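Kenell buys the robot, then looks for the receipt book

Kenell, the secondhand clothing chain that has spent nine years telling customers it has no frills, has set aside money for a frill. The company confirmed in June that it will pay for a one-year trial of robots to hang and sort garments in the back rooms of its stores, starting with the branch on Fernier Street and moving on from there if the numbers hold up.

The numbers have had a busy spring. The first version of the budget, sent to store managers in a spreadsheet with eleven tabs, covered the robot, delivery, and a service contract. It did not cover electrical work, floor repairs, or the hangers. The second version covered all of those and dropped the service contract. The third put it back and was, according to two people who have opened it, the first to add up correctly.

"We had a very good price for a machine standing in a box," said Myrtle Szabo, who runs purchasing for the chain. "Then we started asking what it would cost to take it out of the box."

The hangers are a story in themselves. Kenell stores have always used whatever came in with the donations: wire, padded satin, child-size plastic, and a large number stamped with the names of hotels. A person can sort this out by grumbling. A machine would prefer that you settle on one kind, so the plan now includes 2,000 matching hangers for Fernier Street, with another order to follow when those go wherever hangers go.

Szabo got three quotes. The highest came to 370 dollars more than the lowest, and the lowest asked for full payment before it would say what color they were. She took the middle one.

There is also the matter of rails. The ones at Fernier Street were put up by a previous tenant, a dance supply shop, and none of them sit at the same height. Ingrid Dvorak, the store manager, asked whether the robot could reach all of them. The reply from head office ran to four paragraphs and recommended new rails. Those are in the third budget too, on tab nine, under "Misc."

Dvorak said she is in favor of the trial, with conditions. She would like the machine to work in the evening, after the doors close at 7, and she would like it to leave the coat section alone until winter stock has been priced. She would also like the leak over the stockroom sink fixed, a request she has attached to every capital plan since she took the job. It was approved this time. She believes whoever signed off thought it was part of the robot.

Staff were shown the budget at a meeting that lasted most of a morning. Much of it went to a question from Otis Greenberg, who has worked the sorting table for six years and wanted to know what a robot does with a sweater that has a dead moth in the sleeve. He was told this would be addressed in the second phase. Greenberg said the moths were in the first phase.

Kenell says no jobs will be cut during the trial. Hours at the sorting table stay as they are, and two employees per store will get paid training on the equipment. What happens after a year has been left to a review, and the review has its own line in the budget, slightly larger than the one for training.

Lease or buy was the other long argument. Buying looked cheaper by year three, provided nothing broke. Leasing looked cheaper if anything did. Dwayne Whitlock, the chain's finance manager, favored the lease and brought up the cardboard baler, which Kenell owns outright and which has been waiting for a part since last fall. The lease won. 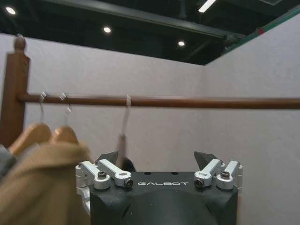
A Galbot gripper at a clothes rail hung with wooden hangers.

The agreement runs for 12 months, with an option to extend and a clause on early return that Whitlock says he has read twice and would rather not read again. Consumables are extra. So is a weekend call-out, should the equipment choose a weekend.

The trial's target, for anyone who wants to keep score at home, is 2,105 garments hung in a working week at Fernier Street. Asked how the figure was arrived at, Whitlock said it was the point at which the lease pays for itself, assuming a steady flow of donations and nothing unusual in the bags. Dvorak, whose store was recently given a bag containing a full set of curtains and a fondue pot, declined to comment on the assumption.

If Fernier Street does well, the Lindgren Avenue store is next, and planning there has begun with a survey of the outlets. The surveyor found five. Three are behind a wall of shelving that holds the entire book section, and moving it will need a budget of its own.

Szabo has started a twelfth tab.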